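Clulton Block Sorting notes - README

Hello, and thanks for opening this one first. I keep these notes for anybody who has picked up the Clulton block set, either the pictures and the spreadsheet or the actual box of foam cubes, which gets lent out now and then. I'm Nestor Pangilinan and I do most of the sorting, the washing and the moaning about lost cubes. Wenjie Yu looks after the spreadsheet and is far tidier than I am.

What this is

A set of soft foam cubes in plain colours, a handful of plastic bins to put them in, and a record of which cubes went into which bin in what order. There are 1258 rows in the record at the moment. Each row is one small bit of sorting: the bin, the colours, where the cubes ended up, and a remarks column that started out sensible and has become a sort of diary (sorry, Wenjie).

We started in April with 200 rows and a shoebox. Roland Whiteley had a bag of foam cubes left over from a children's maths stall and wanted to know whether they were any use to us. They were!

The cubes

Foam, all one size or near enough, bought in two lots. The first lot is Roland's. The second came from a shop called Onyshchenko and is a touch firmer when you squeeze it. I can tell them apart in the hand but never by eye, so the "lot" column is blank for a good stretch of the early rows. Please don't fill it in by guessing.

Colour names are the everyday ones. Yellow is yellow. The purple has caused more emails than everything else put together - Rafail Drakos calls it lavender, I call it purple, and for a while Wenjie had "lilac" in there as well. It's all "purple" now, from row 300 onwards and backdated to the start. If you find a stray lilac, tell me and I'll fix it.

The foam picks up little dark specks and I've given up trying to get them off. A damp cloth is fine. The washing machine isn't, and I know this because of a green one that came out shaped like a bread roll.

The bins

The blue ones are the ones I like. They're thick plastic with walls that lean inwards, so whatever you drop tends to end up on the floor of the bin and not hung up on the side. Each of ours has a sheet of white foam laid in the bottom. Vaken, who we share the store cupboard with, cut those for us from packing offcuts, and they make a big difference: the cubes don't skid, and pale colours and strong colours both stand out well against white.
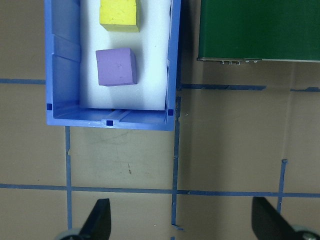
Yellow and purple on the white foam in a blue bin, with a short gap between them.

I'd put a pair like that down as "two, apart, not squared up". Squared up means the sides of the cube run in line with the walls of the bin, and the purple one is turned a bit. If even one cube is turned, the whole row counts as not squared up. Radomír Vondráček argued for a column per cube and he was probably right, but by then I'd done 98 rows the lazy way and couldn't face going back.

"Apart" means you can see foam between the cubes. If they're touching at all, even at a corner, it's "touching". If one is leaning on another it's "leaning", and if one is on top it's "stacked". That's the whole list for that column. Anything stranger goes in remarks.

Columns, quickly

row - a number, never reused
bin - blue, or other (say which in remarks)
colours - in the order they went in, first one first
layout - apart, touching, leaning, stacked
squared - yes or no
lot - 1, 2 or blank
remarks - go wild

Things I know are wrong

Some of the early rows have the colours in alphabetical order and not in the order they went in. Wenjie has marked the ones we're sure of with a star. The rest I'd treat with care if the order matters to you.

"Other" covers a washing-up bowl, a cake tin and a seed tray. I should have written down which was which and I mostly didn't.

Borrowing the box

Ask me or Rafail. It lives on the bottom shelf at Gellton, behind the folding chairs. Count the cubes out and count them back in, please, and leave the white sheets lying flat when you put the bins away - they curl if they're stood on end and then they won't sit down properly for weeks.

Corrections go to Wenjie, with the row number in the subject line.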